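Clearing and sorting a shared white table

Last revised Tue 3 August

This page sets out the method for clearing a shared work table of small items: bottles, paper cups, bagged cables, mice and other accessories left out at the end of a session. It applies to the large tables in the Wan and Barkura rooms. Desks assigned to one person are covered separately.

What you need

One shallow tray, one lidded box for accessories, a roll of plain labels, a soft pen, a dry cloth and a damp cloth. A bin for general waste and a second one for plastics should be within reach of the table. The Jornia boxes on the lower shelf are the right depth for bagged cables. The taller boxes are not suitable, as bags slide down on top of each other and the labels can't be read.

Step 1. Deal with liquids

Remove drinks before touching anything else. Check that every bottle has its cap screwed down, including bottles that look empty. A ribbed plastic bottle lying on its side will roll if the table is nudged, so stand it up or take it away at once. Lift cups from the side, close to the base. A paper cup squeezed at the rim loses its shape and spills over the near edge.

Bottles with a name written on them go to the side shelf. Unmarked bottles are emptied into the sink and put in the plastics bin.

Step 2. Separate bagged items from loose ones

Work from the near edge of the table to the far edge. Place anything still in a plastic bag on the left half of the tray and anything without a bag on the right half. Do not open bags at this stage. Look underneath bottles and larger objects as you lift them. Clear bags lie flat on a white surface and are easily missed, and on two occasions in April one went into the bin with the waste.

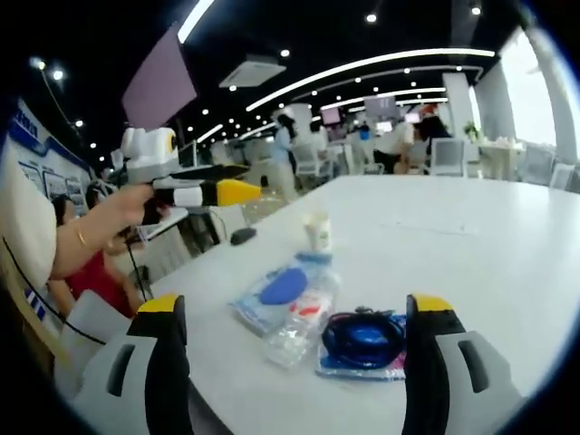
Bags with a printed backing should be turned so that the printed side is at the rear and the contents face you. This makes the item inside easier to identify, and it leaves the clear side free for the label. If a bag has a strip along the top, press along it from one end to the other with the thumb to find out whether it seals. Bags that don't seal are folded over once and closed with a label.

Step 3. Check the cables

A cable should go into its bag as a flat coil with the connector on the outside. For a short cable:

Hold one connector in the palm.
Wind the cable around 3 fingers, without pulling it tight.
Stop with a hand's width left over.
Pass the free end once through the coil.
Slide the coil into the bag, connector uppermost.

Do not wind a cable around a mouse or an adaptor. The bend next to the plug is where most faults develop. A cable that springs out of its coil has usually been wound against its natural curve – let it hang for a minute and wind it the other way.

Step 4. Mice and other loose accessories

Turn wireless mice off at the switch underneath. Wired mice are stored with the lead folded into loops beside the body and held with a paper band. Wipe the base with the dry cloth only. Loose accessories go into the lidded box in a single layer, with bagged cables standing upright behind them.

Step 5. Label the box

Write the room, the shelf and the box number, in that order. Box numbers in the Barkura room start at 451 and those in the Wan room at 680. If the last number used is not clear from the shelf, Yee-man Yuen keeps the list. Old labels are peeled off, never covered.

Step 6. Wipe the table

Use the damp cloth first, in straight passes along the length of the table, then the dry cloth across it. White tops show rings from cups for several hours after they are made. A ring that stays after two passes can be treated with Trusach cream on a damp cloth, left for 4 minutes and rinsed. Keep the cream off the edging.

Leave the surface clear until it has dried fully. Bags placed on a damp table stick to it and the ink on the labels runs.

Items without an owner

Put these in the tray by the door with a label giving the room only. They are kept until the end of the month. Requests to have something returned go to Pao-chu Poon, with a short description of the item and the room it was left in.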